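Savthorpe Folding

Clothes being folded and stacked in ordinary rooms. Short clips plus stills plus a text file per clip saying what the garment is and how it got folded.

README, second version. Updated in March after Tamsin went through the labels again. If you have the old copy please throw out labels_old.txt, it had sweatshirts and cardigans mixed up.

What's in it

roughly 1000 clips, most of them one garment each
stills pulled from the clips
labels.csv, one row per clip
fold_notes.txt, free text, uneven, sometimes just a word
words.txt, the 52 garment and fabric words allowed in labels.csv
splits/ with train and test lists

No audio. We dropped it, too much TV in the background.

Why we made it

Most of the folding material we had before was T-shirts. Clean T-shirts, one color, flat on a big empty table. Laundry at home is jeans and kids' tops and a thing with a hood and a towel that has gone stiff, and it gets folded on whatever surface is free, often with half the pile already sitting there. So we wanted that. Jörg Baumgart did the first garment list from what came out of his own dryer and it grew from there.

Garments

Everyday clothes, adult and child sizes. Jeans and other denim, tops with short and long sleeves, sweatshirts, leggings, pajama bottoms, a few knit things. Also plain cloths and small towels. Not included: socks (we tried, pairing is a whole other job), underwear, bras, anything on a hanger, fitted sheets. Someone will ask about fitted sheets. No.

Color is labeled by eye and the labels are loose. light_blue and blue_gray overlap a lot, so do cream and off_white. Hemi Merrick's advice was to merge them before doing anything with color and I agree. There's a merge table in words.txt at the bottom.

Surfaces

table
board (flat hard thing laid on something softer)
mat
bed
floor
mixed

mixed means the garment lies over more than one of these. Use it any time a leg or sleeve is clearly on a different surface. Don't use it for one stray cuff.

Soft surfaces are harder. Cloth drags on quilting and the bottom layer bunches up when you turn the top one over. Tag drag = yes if you can see the bottom layer move with the top. Gholamreza Ghaffari put in the board clips for comparison, same garments as some of the mat clips, ids ending in b.

How things get folded

We asked people to fold how they normally fold. There is no one house style. But most of it comes down to these and the label uses the names below.

half_long: folded once down the long middle. Jeans leg on leg, mostly.
half_short: folded across, hem to waist.
thirds: two folds across.
sleeves_in: both sleeves laid over the body first, then whatever comes next.
shop: the square one with the sleeves behind. Takes people ages.
roll: rolled from the hem.
bunch: picked up and put down without a real fold. It's a label, please use it.

Chain them with a plus sign, in order. Jeans are nearly always half_long+thirds or half_long+half_short. If a fold gets undone and redone write only the final one and set redo = yes.

Smoothing by hand isn't a fold. Put it in fold_notes.txt if it goes on for more than a couple of seconds. Same for shaking out.

Stacks

stack_order lists garments top to bottom, by color and word if you can tell, color only if you can't. A folded thing seen edge-on in a stack could be a top or a sweatshirt or a pair of pants, so for anything under the top item put garment unless you saw it being added. A lot of the old lables guessed. Tamsin took the guesses out.

If the pile leans enough that layers slide apart, leaning = yes. Collapsed piles are kept, there are a few good ones.

Edges and corners

edge_state is for the border of the cloth nearest the hold point:
flat
curled
hanging (past the side of the table or board)
hidden

frayed is a separate column. Yes, no, unsure. Use unsure freely, raw denim and worn towel hems look about the same when they're creased.

Clutter

Rooms were left as they were. Bedding, pillows, toys, storage bins, cords, cards, posters on the wall, piles from earlier in the session. Some patterned mats and sheets have cartoon prints and lettering and these get mistaken for garments by every detector we tried, so the csv has a busy_print column. Filter on it if your numbers look strange.

Don't label printed figures on a mat or sheet as objects. A truck on a card is a card.

Columns, quick

clip_id
garment
color
size (child / adult / unsure)
surface
fold
redo
drag
leaning
edge_state
frayed
stack_order
busy_print
labeler (initials)

Blank means not filled in. It does not mean no. We know, sorry, Hamish Baxter has a script called baxter_fill.py that turns blanks to unsure and that's probably what you want.

Examples

Denim first: light-blue jeans, part of them on a gray board, quilted mat beside it, folded stack with the off-white piece on top. surface = mixed, busy_print = yes, frayed = unsure. For stack_order go down the colors, off_white, blue, dusty_pink, gray, all garment.
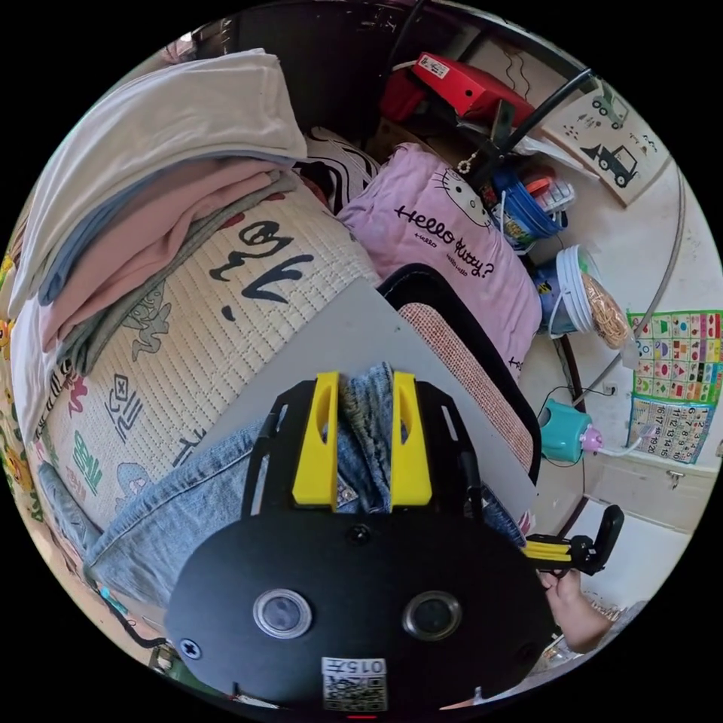

Next one is the blue-gray cloth on the light gray table. frayed = yes, edge_state = hanging for the right side. The clothes on the bed behind don't go in garment, only the cloth being held does.

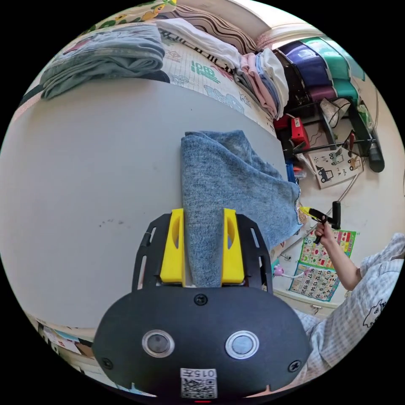
Splits

Split by room, so a room in test never shows up in train. Garments do cross over, a few of the same jeans went to more than one house. If you need garment-clean splits use splits/callow_train.txt and splits/callow_test.txt, smaller but no shared clothes as far as we can tell.

Known problems

Child sizes are under-labeled. Without something next to it for scale you can't tell a small adult top from a big kid's one.

size and surface disagree in a handful of rows from the Nastbridge batch, columns got shifted on export. Fixed most. If you see size = board, that's why.

Towels vs cloths: no rule, labeler's choice. Don't build anything on that difference.

White on white is bad. White top on white sheet, the edges vanish and edge_state is a guess half the time. Those should be hidden but some say flat.

roll is rare. Don't expect much from it.

fold_notes.txt has mixed line endings. Open it as utf-8 and strip.

Use

Fine for research and teaching. Ask before using it in something you sell. Faces, if you find one, tell us the clip_id and it comes out.

Fixes and questions

Label fixes go to Tamsin Bright, one line per clip, clip_id then column then the new value. Please no screenshots of spreadsheets. Anything about the scripts goes to Hamish. New garment words go to Jörg first, he keeps words.txt, and he will want to know which exsiting word didn't fit.

To do

finish redo column for the bed clips
merge the color names for real
decide on pillowcases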